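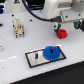
Big bench. Red gear-shaped part, blue spur gear on the metal plate, cream connector insert at the left.

October 12, 2019

Long entry today, so put the kettle on if you're reading this to catch up. It's mostly about dyeing gears and very little about cutting them, which I know will disappoint Gudrun, but she did ask me to write down the dye bath properly this time instead of leaving her a sticky note with "same as before, bit longer" on it. Fair enough!

The question we've been chewing on since March is whether we can colour the white nylon blanks ourselves for the teaching clock, so that the going train, the striking train and the loose demonstration pieces can each have their own colour. Bought-in coloured nylon is lovely but Orkeo want a minimum order of 400 blanks per colour, and the clock will never need that many if we live to be a hundred. Plain white blanks we already have, a whole drawer of them, left from the Nkuna job.

So: acid dye, the sort sold for wool and silk, in the old enamel stockpot. Nylon takes it the way wool does, more or less, and white vinegar does for the acid. Precious used to dye her own yarn and she was a great help with this, mostly in stopping me from being impatient. My instinct is always to tip everything in at once and turn the ring up full. Hers is to dissolve the powder in a jam jar of hot water first, stir it for much longer than seems reasonable, then pour it through a bit of old stocking to catch the lumps. I grumbled and did as I was told. The stocking had a surprising amount in it afterwards, and every one of those lumps would have been a dark freckle on a tooth.

What I did, for the record:

Washed the blanks in washing-up liquid and warm water, rinsed, then left them to soak in clean water while the pot came up. Last time I skipped the soak and the bores came out paler than the faces. No sign of that today.

Pot filled with 2,000 ml of water, dye in, vinegar in, brought up slowly until it was steaming but not bubbling. Blanks threaded on a loop of fishing line with a bead knotted between each so they couldn't lie flat against one another. The beads were Precious's idea too and I shall be using them for ever.

Kept it just under a simmer and gave the loop a jiggle every time I walked past. The first batch I took out after the length of the afternoon play on the radio, the second I left in until the pot had gone properly cold by itself. I'd expected the second to be darker and it is, but the nicer thing is how even it is. The first lot has a slight cloudiness near the rims when you hold it to the window. I may be the only person alive who'd mind, but I do mind.

Red was the easy one. It went in quickly and the water was nearly clear by the end. Blue was a nuisance. I had mixed it from 2 powders to get away from that swimming-pool shade, and the greener of the pair rushed in ahead of the other, so the early pieces are a sort of teal and the later ones closer to what I wanted. Single powder next time, and we'll put up with whatever blue it gives us.

I also tried one blank with the Plonirus wax resist brushed on the hub, hoping for a white centre. The wax melted off, of course it did, it's a hot bath. I don't know what I was thinking. There's now a waxy tidemark round the enamel pot which I'll deal with tomorrow. Please don't anyone use it before then.

Still to sort out: swelling. Nylon drinks water, and I measured 3 blanks before and after with the good calipers. They had all grown a hair across the outside. Gudrun thinks they'll go back once they've had a week on the shelf, and I'm inclined to believe her, but the clock trains mesh fairly snugly so I'd like to see it with my own eyes before anyone cuts teeth. I've put them in a paper bag with the starting sizes written on it in pencil, on the shelf above the lathe, next to the tin of Olura grease. Please leave the bag open so the air gets in.

Rub test on white cotton: red clean, blue left a faint mark, gone after a second rinse with a drop more vinegar. I'll rinse the rest of the blues the same way.

Precious has taken a piece of each home to sit on her windowsill and see if they fade. The spare powder is in the blue biscuit tin, top cupboard, and the lid needs a firm push on the left side or it doesn't shut.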